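January 3, 2025

The play greengrocer's has reopened

I had meant to spend the quiet days after Christmas sorting out the airing cupboard, and instead I have spent most of them thinking about toy vegetables. Anyone who has been reading since our Brerken days will not be a bit surprised.

It began in August, when I went through the big tub of play food and found that half of it had lost its other half. You know the sort, where the two pieces are meant to stick together and after a year or two they simply don't want to any more. I put those in a bag for the charity shop in Eltalberg (they were very kind about it) and promised myself that whatever replaced them would be whole fruit and whole veg, nothing to slice, nothing to lose down the back of the radiator.

Well, I have been slow about it, as I am about everything. The avocado came first and I am fonder of it than a grown woman ought to be. It's a good dark brown, like one you've forgotten in the bowl and have to eat tonight. Then the grapes, which are a cheerful reddish pink and as glossy as boiled sweets, and which every child who comes through the door goes for before anything else. I do understand it! If I were four I'd want the grapes too.

The cucumber is more yellow than I'd like in a real one, but it looks very nice next to the orange-yellow one, whatever that is. I call it a squash. My sister-in-law says it is plainly another cucumber and we have agreed to leave it there. It gets sold as both, depending on who is behind the counter, and the price goes up to 597 pence when it's a squash.

Then there's the bowl, and I will admit the bowl was for me. It's red plastic, shaped like a flower, with scalloped edges all the way round and a little yellow emblem in the middle. I first saw one like it years ago on our trip to Nagano, in a shop so narrow that we had to go in one at a time, and I've regretted not buying it ever since. When I spotted this one at the Faltberg winter market I had it paid for before I'd got my glove back on.

Last of all, the toy trowel, with its blue blade and pale wooden handle. Strictly speaking it belongs with the gardening things, but a greengrocer has to get her stock from somewhere, and it seemed mean to keep it apart from the vegetables. The small orange ball is an orange, by the way, or a tangerine if you want change.

I still want a decent carrot, and some sort of leek, if anybody has seen one that isn't made of felt. Do leave me a note underneath if you have, and I'll go and look for it once the airing cupboard is done.
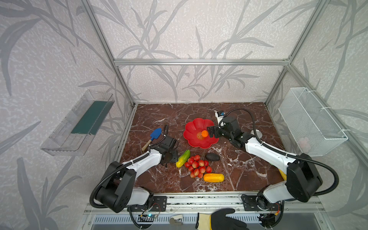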